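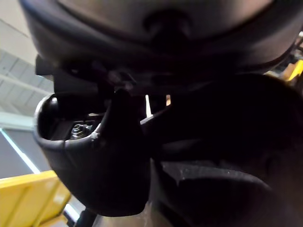
I said in my last post that I would write more about the robot once it had been with us for a while. It came in June and I have worked next to it for six weeks now, so this is what I have.

For anyone new, I work at Mirnby. We do kitting and small parts handling for other companies. Parts come in, get checked, get put into bins or trays, and go out again with a label on them. I have done this job on days and on nights and I like days better. Before the robot, a normal shift at my station was 420 picks. That number was on the board and people knew it. Some went over, some stayed a little under, and as long as you were close you didn't hear from anybody.

The robot is a two-armed Voretti. Most of us just call it the Voretti. It works from a list that Lobo sends it, and Lobo is the same software that used to print our pick sheets. So in one way the work has not changed at all. The list is the same list. What changed is who gets which lines on it.

## What it does and what I do

The Voretti gets the lines where the part is a known size and sits in a known spot. I get the rest. In practice that means I do mixed bins, damaged packaging, anything with a missing label, and anything the robot gave up on. When it gives up it puts the line back in the queue with a code, and the line shows up on my screen with a gray bar next to it.

The gray bars were the hard part of the first two weeks. I would be in the middle of my own work and six of them would come in together, and I had to stop, walk over, see what was wrong, and clear them. It is tiring in a different way from picking. With picking you get a rhythm and your head goes quiet. With the gray bars you are always getting started again.

We asked for the bars to be held and sent in groups, and that got done in July. Now they come every 45 minutes unless something is blocking the robot. It helped a lot. I can finish a bin now before I get up.

## The stuff with film on it

Boxes wrapped in plastic are their own subject. The film shines, and the corners slide on each other, and two boxes pushed together in a bin can look like one to a camera. I pick those by feel. I press down on one and see if the other moves. I never thought of that as a skill until I had to explain it to the person setting up the job, and then I stood there for a long time trying to say what my thumb was doing.

Big molded parts are a different problem. You can get hold of them easily enough, but where you hold matters. There are clips on the inside and if you grab a clip it can bend, and then the part goes into the reject pile and Presum sends us an email about it. They are the customer for most of those, and they look at every clip.

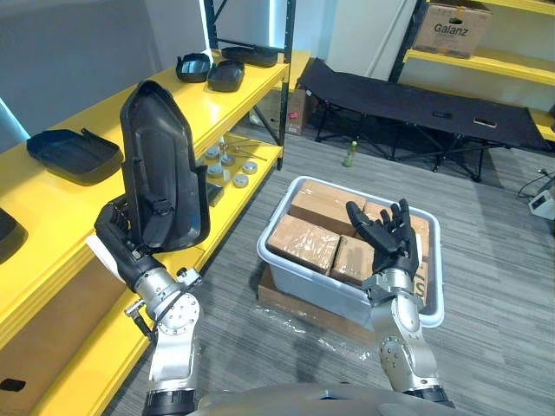

The left hand on a black molded part, the right hand over the bin of wrapped boxes.

I will say the hands are better than I expected. I had seen suction cups at another place I worked and figured it would be like that. Hands mean it can use the same bins and the same shelves we use. We did not have to move the yellow shelving, which I was glad about, as I know where everything is on it.

One thing did change on the shelves. Trays used to go back wherever there was room. Now a tray has a place and it goes in that place, and if I leave one a few inches over, I get a gray bar for it later. So I am tidier than I was. My husband has asked if this will carry over to the garage. It has not so far.

## The numbers

Last month the station got to 634 picks on one shift, me and the Voretti together. People clapped, and there was a photo of the board in the break room. I was happy about it too. But the next morning somebody from the office asked if that could be the number from now on, and I did not like that so much. It was a good day. The parts were nearly all the same kind, there was no Presum work, and the robot hardly put anything back. If you take your best day and call it normal then every other day is a bad one.

The office has left the board blank for now. I look at the blank spot more than I used to look at the number.

My own count is lower than before, which makes sense, because the easy lines are gone. An easy line takes a few seconds, and I used to have a lot of those mixed in. What I have now is a full shift of hard ones. I brought this up at the review and was told the count per person would not be used until they work out a different way to measure it. I asked for that in writing and I got it in writing. If your place is bringing in something like this, I would ask early. I waited longer than I should have. 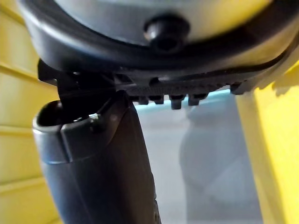

Rekha Kotian wrote to me after the last post that at her plant they gave the hard lines a weight, so one damaged bin counts the same as several plain ones, and that the weights were set by people on the floor and get looked at again every few months. She also said it took two tries, and the first set of weights was so far off that everyone wanted to work returns. I passed this on to my lead, who had not heard of doing it that way and asked me for more detail. Rekha, if you are reading, I have questions, please check your email.

## Jobs

This is what people ask me first, so I should put something down. No one at Mirnby has been let go over the robot. Two people who left in the spring were not replaced. Those are both true, and I think you have to say the two of them together.

Kumaresan Nambiar moved from the station beside mine to setup. He teaches the Voretti new parts and he got a raise for it. He still comes over to ask how I would pick something up, and I show him, and he writes it down. I have asked if there is a second setup spot coming. The answer was maybe in the fall, depending on how much Presum sends us.

I have put my name in. There is a short course in Lobo that you have to do first, and I am on the third part of it, which is all about exception codes. I already know most of the codes from the gray bars. Code 11 I have never seen, so if anyone who uses Lobo has run into it, leave a comment.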